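My small theory of the eggplant

In the country where I grew up, eggplant was not a vegetable that you planned for. It was simply in the house, from summer until the first cold nights, in a bowl or on the windowsill or in a bag hanging from the door. My grandmother cooked it so often that as a child I believed I hated it. Now I live far from her kitchen, in Billthorpe, and I buy eggplant almost every week, also in December when it is expensive and has come a long way. I suppose this is how it goes with the food of your childhood.

I have wanted to write about eggplant for a long time. Several readers wrote to me after the post on stuffed peppers, and more than one of them told me that eggplant is the vegetable they are afraid of. It becomes a sponge, they say, or it is bitter, or the skin stays like leather in the mouth. I know all these problems because I have had all of them. So I will write down how I choose it, how I keep it, and how I cook the one dish which I make the most.

First, the choosing. There is a vegetable shop near the bus station, it is called Lakus, and the owner permits customers to touch the goods if they do it politely. I take the eggplant in my hand and feel the weight. It should be heavier than I expect. If it is light, the inside is often dry and full of brown seeds. Then I press softly with my thumb close to the wide end. The skin should give a little and come back. If my thumb leaves a dent, I put that one back and take another.

The skin should also be shiny. I look for a shine so strong that it seems almost not natural, with the light sitting on the round end like on a new car. A dull skin means that the fruit was on the plant too long or in the store too long. The color itself tells me less. I have had very good ones that were nearly black and very good ones that were more on the blue side of purple.

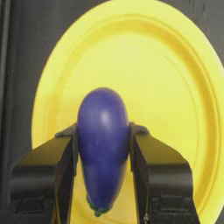
After the skin I look at the green cap. I did not know the English word for it until last year, it is "calyx", and I am still not certain that I pronounce it correctly. On a fresh eggplant the cap is green and sits tight. When it becomes brown and dry, and the edges lift up, the eggplant has waited too long. Be careful with the cap, by the way. On some kinds it has small thorns, and they go into the finger very easily and come out with difficulty. I had one in my thumb for two days.

About the size I have changed my opinion. Before, I always took the biggest because it seemed to me the best value. Now I take middle ones, with a wide round end and a narrower neck. The very big ones have more seeds, and the seeds are where the bitter taste lives. My neighbor Declan Ormsby, who grows vegetables behind his garage, told me a thing he had heard from his father: that you can see from the bottom of an eggplant if it is male or female, and that the male has fewer seeds. I believed this and repeated it to people for a whole summer. Then I read in a gardening book that it is not true at all. Every eggplant is a fruit and there are no male and female ones. Declan was a little disappointed when I told him. He still looks at the bottoms, I have seen him.

Then the keeping. I made many mistakes with this. For years I put the eggplant in the coldest part of the refrigerator, next to the milk, and after four or five days there were brown sunken places on the skin and the inside was brown too. Eggplant is a plant of the heat and does not like to be so cold. Now I keep it on the counter, in the corner away from the stove, if I will cook it in one or two days. If it must wait longer, it goes in the vegetable drawer in a paper bag with the top open. I do not wash it before. I also do not put it next to apples or bananas, which make it old faster.

For my family one middle eggplant for two persons is enough as a side dish. As a main dish I count one for each person, and there is usually some left over for bread in the morning.

Then comes the question of the salt. My grandmother cut the eggplant in slices, covered them with salt, put them in a colander with a heavy plate on the top and went away to do something else. Brown water came out. She said this was the bitterness leaving. I have tried it with salt and without salt many times, and my feeling is that with a fresh eggplant there is no big difference in bitterness. But there is a difference in how much oil it drinks. The salted slices become softer and closed, and they take less oil in the pan. So when I fry, I salt for 30 minutes, then I rinse quickly and dry very well with a cloth. When I bake or burn the eggplant whole, I don't salt.

Please do not skip the drying. Wet slices in hot oil are dangerous, and also they don't get brown.

I use a heavy pan that I bought from a small company called Mengal. It was not cheap, and my husband was quiet for a moment when he saw the receipt, but it keeps the heat very evenly and I use it for nearly everything. Any heavy pan will do the same work. The important thing is to wait until it is really hot before the first slice goes in. And do not add more oil when the eggplant has taken all the first oil! This was the hardest lesson for me. It drinks everything, it looks dry, you feel sorry for it and you pour more, and it drinks this too. If you wait a few minutes, the slices become soft and start to give some of the oil back.

Now the dish. In our family it has no real name, we only say "the burned one". You need a whole eggplant for it, and this is why I am so strict about the skin, because a skin with a cut or a soft place will open in the heat and the juice runs out.

I make some holes in the eggplant with a fork, four or five, not deep. One time I forgot this and it exploded in the oven with a sound like a door closing. Then I put it directly on the gas flame and turn it with tongs every few minutes. When there is no gas, I put it under the broiler on a tray, as close to the heat as possible. The skin becomes black and dry and the whole thing falls together and looks terrible. At this moment most people think that it is ruined and take it away. Leave it. It should be soft everywhere, also near the stem, and the neck is always the last part to become soft.

I put it in a bowl with a lid for 10 minutes so the steam can loosen the skin. Then I open it with a spoon and take out the soft part, and let it stay in a strainer for a while to lose the water. The water is brown and a little bitter and I throw it away. I chop the soft part with a knife on the board. My sister uses a blender, but then it becomes like glue, and I have told her this.

After that come salt, lemon juice, one clove of garlic that I crush with the salt, and olive oil, more than you think. Sometimes I add two spoons of thick yogurt. Sometimes chopped parsley, or walnuts if there are walnuts. We eat it when it is not warm and not cold, with bread.
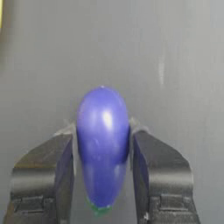
Should I peel an eggplant before I cook it?
It depends on the age of the fruit and on the dish. The skin of a young, fresh eggplant becomes soft in a stew or in the oven and can stay. If the eggplant is large or has been lying for a week, I take the skin off in strips with a peeler, so some of it remains and holds the pieces together.

One more thing about the cutting. I used to cut the eggplant first and prepare everything else after, and then the pieces turned brown on the board while I was looking for the garlic. The brown color does no harm, but it does not look nice in a light sauce. Now the eggplant is the last thing that I cut. For the knife, a serrated one is very good for the first cut, when the skin is smooth and a normal blade wants to slide away.

I wrote also to my aunt in order to ask how my grandmother made the small pickled eggplants with garlic inside, the ones in the tall jars. My aunt answered with a voice message in which she mostly talked about her knee, and at the end she said "vinegar, and you wait". I will need to call her again. When I have the real quantities, I will put them on the blog, maybe together with the red pepper paste, for which I already bought the jars.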